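The Spare Bed, Again

Regular readers will remember that in August I promised to stop writing about beds. I lasted longer than anyone at home expected, and then Iveta Mikuš asked whether the newsletter had anything useful to say about making up a guest bed in a small flat. It has. Some of it is even about sheets.
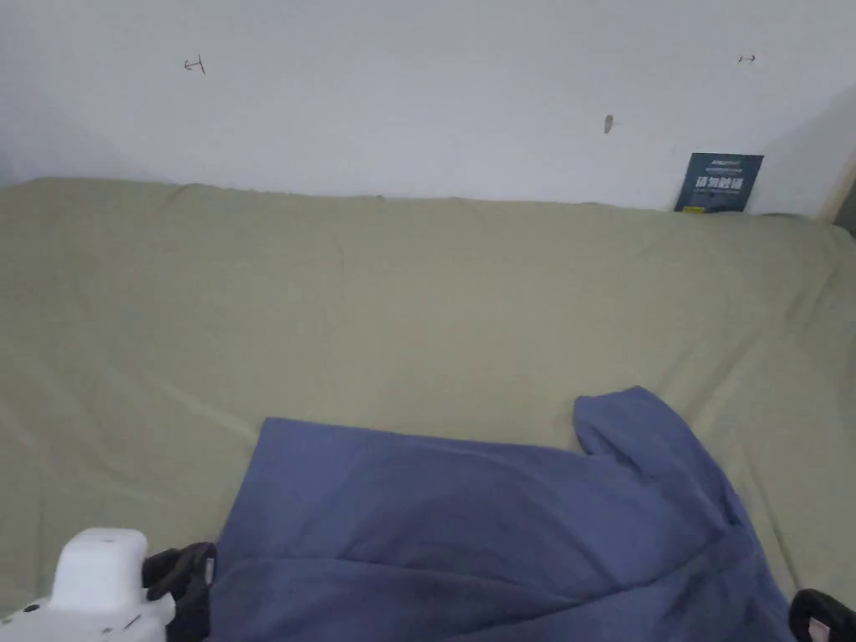
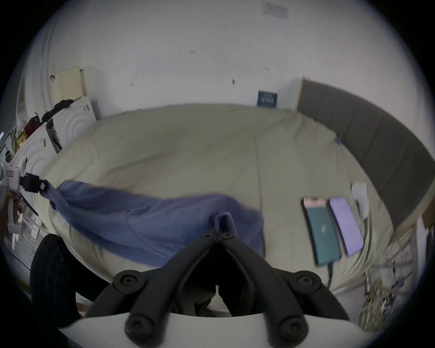

The guest bed in its green fitted sheet, pushed up to the wall.

Let us start with the sheet, because everyone else does. I am fond of this sort of green. It flatters nothing in particular and quarrels with nothing either, and it forgives the odd wrinkle, which is as well. I know people who iron a fitted sheet. I have been a guest of such people and slept very straight, like a letter in an envelope. In my own view a few creases are what happens when cloth meets mattress, and a pull at the far corner before bedtime is quite enough fuss.

The far corner is of course the trouble. Put a bed against a wall and you gain a strip of floor and lose a corner for ever. Estíbaliz Mateos swears by doing the wall side first, kneeling in the middle of the mattress and working backwards on to the carpet. It does work. It also means that you make the bed in the manner of somebody retreating from a small animal, so shut the door.

Then there is the matter of what a bed collects. Leave one flat surface free in a home and within the hour it has two phones on it, a cable, and a blue cloth that has given up being folded. I don't count this as mess. A guest will want somewhere to put a phone down at night, and if you haven't given them a table they will use the mattress and wake up lying on it. We solved this with a Skeveck shelf, which went up in 4 minutes and came down in rather fewer. The second attempt has held since.

On headboards I have softened. I used to think a padded one was showing off. Then I tried reading in bed against bare plaster for a winter, and I now think tall, grey and upholstered is a perfectly sensible set of things for a headboard to be. Dust does settle between the panels. A soft brush gets it out - the hoover nozzle only moves it along to the next one.

White walls I can't help with. They pick up little marks, and a dab of leftover paint turns each little mark into a large clean patch. Iveta's advice is to put a pillow in front of it.

Next month, by popular request (two letters), duvet covers, and whether anyone has ever done up all the buttons. Old covers for the swap box can be left with Estíbaliz, washed please, and in pairs if they came in pairs.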